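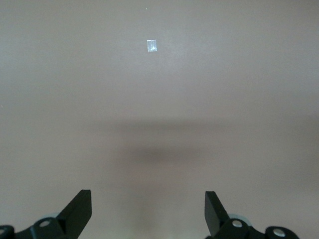

# Iltow Grasp

Iltow Grasp is a perception and grasp planning package for two-finger grippers with a wrist-mounted camera. It runs on the cell PC, takes the color stream from the wrist camera, and sends pick poses to the arm controller. It is made by Malance and licensed per arm.

Most customers buy it for small, thin, or see-through parts: film scraps, small sachets, clear caps, gasket blanks. Depth sensors often return nothing useful on clear plastic. Iltow works from color alone, so a glossy scrap on a plain work surface is found by its highlights, creases, and outline.

## How a pick runs

1. The arm moves to the look pose with the fingers open.
2. Iltow masks the fingers using the gripper profile, then masks the gripper's own shadow.
3. Remaining regions are scored. Anything under the minimum size is dropped as debris.
4. The planner picks a target, sets the finger opening and approach angle, and checks the path against the cell model.
5. The arm descends. The target position is updated until the set handoff height, after which the move is blind.
6. The fingers close and the force or position check reports a hold or a miss.

On a miss, the arm returns to the look pose and tries again. The number of retries is set in the job file.

## Shadow masking

Under overhead lighting, an open gripper throws a wide, soft shadow onto the surface below it. The shadow moves and changes shape as the arm comes down. Version 3 and earlier treated the darkest part as a possible object on some plain surfaces, and the usual fix was a ring light. Version 4 predicts the shadow from the arm pose and a short lighting calibration. The calibration takes 17 poses over a bare surface. Repeat it if lamps are moved or replaced, or if the surface is changed for one of a different color.

If your cell is next to a window, use the `ambient_drift` option and expect slower cycles.

## Gripper profiles

A profile holds the finger outline at each opening, including bolt heads and other shiny parts that could be mistaken for targets. Profiles for Stument two-finger grippers are included. For other grippers, the profile tool builds one from a short open-and-close recording. Custom fingertips need their own profile, even if the base of the finger is unchanged.

## Main settings

| Setting | What it does | Default |
|---|---|---|
| `min_region_px` | Smallest region treated as a target, in pixels | 647 |
| `look_timeout_ms` | Time allowed to find a target | 2,000 |
| `max_candidates` | Regions kept for scoring | 17 |
| `shadow_mask` | Turns shadow prediction on or off | on |
| `ambient_drift` | Tracks slow changes in room light | off |
| `handoff_height` | Height at which the move goes blind | per profile |

Lower `min_region_px` with care. Small flecks and marks on the work surface will start to show up as candidates.

## What you need

- Cell PC with a supported graphics card and Linux
- Wrist camera with fixed focus and exposure lock
- Arm controller that accepts streamed poses
- Two-finger gripper with position feedback
- Even overhead lighting

Suction tools are not supported. Bin picking of tangled parts is handled by a separate product, Grímsdóttir, which uses the same job file format.

## Logs and replay

Each pick is saved with its image, masks, scores, and chosen pose. The replay tool steps through a saved pick and lets you change settings and rerun the planner with the arm switched off. The default log keeps the last 3,000 picks and then overwrites the oldest. Export to a network drive is available in all license levels.

## Known limits

- Clear film lying fully flat on a glossy surface may not be found.
- Two clear parts that overlap are usually reported as one.
- White balance must be locked. Automatic white balance upsets the shadow calibration.
- Blind moves do not correct for parts shifted by air from a nearby fan or blow-off nozzle.

## Ordering

The license covers one arm and one camera, with updates for the current major version. Version 3 license holders can move to version 4 at no charge until the end of November. Job files are converted on first load, and a copy of the old file is kept in the same folder.

For trial licenses and sample part testing, contact Lærke Brøndum in applications at Malance. Send at least one part in the condition it reaches your cell, along with the gripper model and the mounting height of your lights.

Page updated 7 Oct 2025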